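Clusham Hall – Kitchen and Common Areas
Annual Safety Walk-Through, with comments

Date of inspection: 06/05/2025
Inspected by: Danuta Kalinowski
Accompanied by: Silvan Hubmann (ladder, torch, second opinion)
Copies to: Ximena Iturra, Jarmo Ahonen, the noticeboard

Ratings are the same as last year. OK means OK. Watch means I'll be back. Fix means somebody's name is next to it. I have dropped the rating "Satisfactory" as it was being used for things that were not.

SECTION A – GETTING IN AND GETTING OUT

A1. Front doors open outward, unobstructed. OK
Comment: The left-hand door still needs a shoulder. Allowed for now on the grounds that everyone who uses the hall has a shoulder.

A2. Rear exit clear on both sides. Fix (Jarmo)
Comment: Inside, clear. Outside, the wheelie bins have migrated again. There is a painted rectangle for the bins. It is a perfectly good rectangle. Please put the bins in it.

A3. Exit signs illuminated. OK
Comment: All lit, including the one over the storeroom, which is not an exit. Anybody following it in an emergency would meet the folding chairs. See A4.

A4. Exit signs located over exits. Fix (Silvan)
Comment: See A3.

A5. Evacuation plan displayed and current. Watch
Comment: Displayed, yes. The plan shows the partition wall we took out in April. I have drawn a neat cross through it in biro and initialled it. A reprint is on order from Drastero, who did the original.

A6. Ramp and handrail sound. OK
Comment: Handrail tested by leaning. Silvan then tested it by leaning harder. Non-slip strip lifting at the bottom corner, glued on the spot.

SECTION B – FIRE

B1. Extinguishers present, tagged, in date. OK
Comment: Tags punched. The one beside the stage is no longer holding the curtain back. Thank you to whoever bought the curtain hook.

B2. Fire blanket within reach of cooktop but not above it. OK
Comment: Moved after last year's report, in which I asked the reader to picture reaching through a flaming saucepan for it.

B3. Smoke alarms tested. Watch
Comment: All sounded. The hallway alarm kept sounding for some time afterwards, out of enthusiasm. New battery fitted. If it chirps, ring me before taking to it with a broom.

B4. Maximum occupancy sign. Fix (Ximena)
Comment: Sign by the front doors says 93. Sign in the hallway says 60. I would like us to choose. Until we hear back from the council it is 60, and yes, that includes the trivia night.

SECTION C – KITCHEN

C1. Benches and tables clean, stable, in good repair. OK
Comment: One wobbler, cured with a quarter turn of the foot.

C2. Drawers close fully and are kept closed. Watch
Comment: A drawer left open at hip height is the most common injury in our book. There are 11 entries this year and I am responsible for two of them, both on the same hip. Close the drawer. If you are coming back to it in a minute, close it anyway.

C3. Crockery stored so that it cannot slide or topple. OK
Comment: Big improvement. Plates are going in upright, on edge, instead of in the leaning towers we had before. Take them out one at a time by the rim. Chipped plates go in the bin, not to the back of the cupboard to think about what they've done.

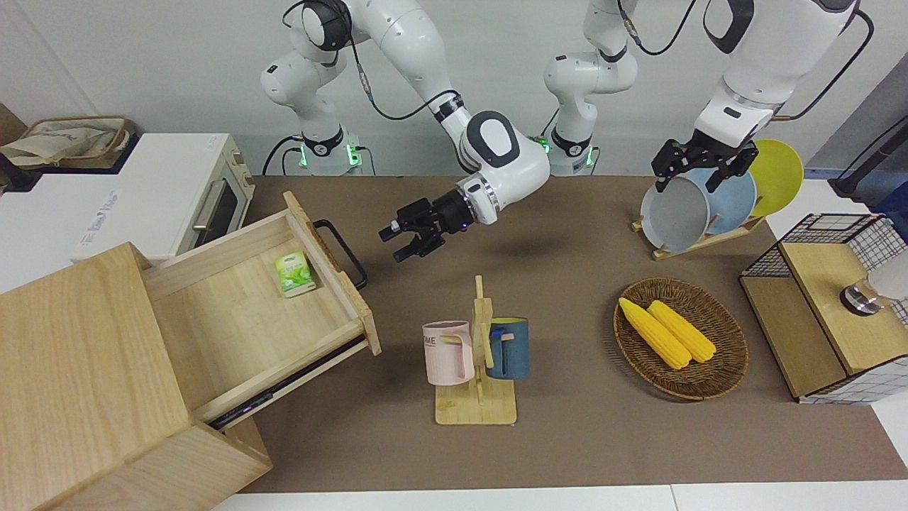 Plates in the wooden rack, item C3.

C4. Knives stored safely. Fix (Brisa)
Comment: Most on the magnetic strip. One bread knife was found in the tea towel drawer, under the tea towels, pointing at the future. Brisa has offered to sort the drawer and I have accepted before she could reconsider.

C5. Hot water temperature and warning sign. OK
Comment: Sign is up over the urn tap. Somebody has added "very" in texta. I have left it.

C6. Fridge at or below 5 degrees. OK
Comment: Reads 4. The unlabelled tub on the bottom shelf has been through two inspections now and will not be seeing a third.

C7. Floor dry, mats flat. Watch
Comment: Mat by the sink curls at one corner. Turned over, so now it curls downward. We'll see who wins.

C8. Cleaning products labelled and up high. Fix (Ximena)
Comment: Up high, good. Labelled, mostly. A lemonade bottle of something blue has been poured out and the bottle retired. Original containers only, please. I don't care how handy the lemonade bottle was.

SECTION D – ELECTRICAL

D1. Leads and appliances tested and tagged. Watch
Comment: Karnel came through and tagged everything with a plug. The toaster passed, to widespread surprise. The sandwich press failed and has gone home with Jarmo, who says he can fix it. It is not to come back without a tag.

D2. No double adaptors or daisy-chained power boards. Fix (Jarmo)
Comment: Found one board plugged into another plugged into a third, behind the piano, powering a single lamp.

D3. Switchboard accessible and labelled. OK
Comment: Labels legible. Circuit six is still marked "mystery". We turned it off and waited. No change anywhere that we could find. Lindgren will trace it when they do the stage lights.

SECTION E – FIRST AID AND PAPERWORK

E1. First aid kit stocked. Fix (Brisa)
Comment: Plenty of triangular bandages, no ordinary bandaids. Given C2 and C4 this was predictable. Budget left for safety items is $396, and a box of bandaids will not trouble it.

E2. Incident book in use. OK
Comment: In use. "Ouch" is an honest entry but I also need the date, the place and your name.

E3. Emergency numbers by the phone. Watch
Comment: Numbers, yes. The phone was disconnected a while back. List moved to the inside of the kitchen door.

Fix items are due before the next hall booking. Watch items I will look at whenever I'm passing, and I pass fairly often. Queries to me, in writing, or shouted across the car park.

D. Kalinowski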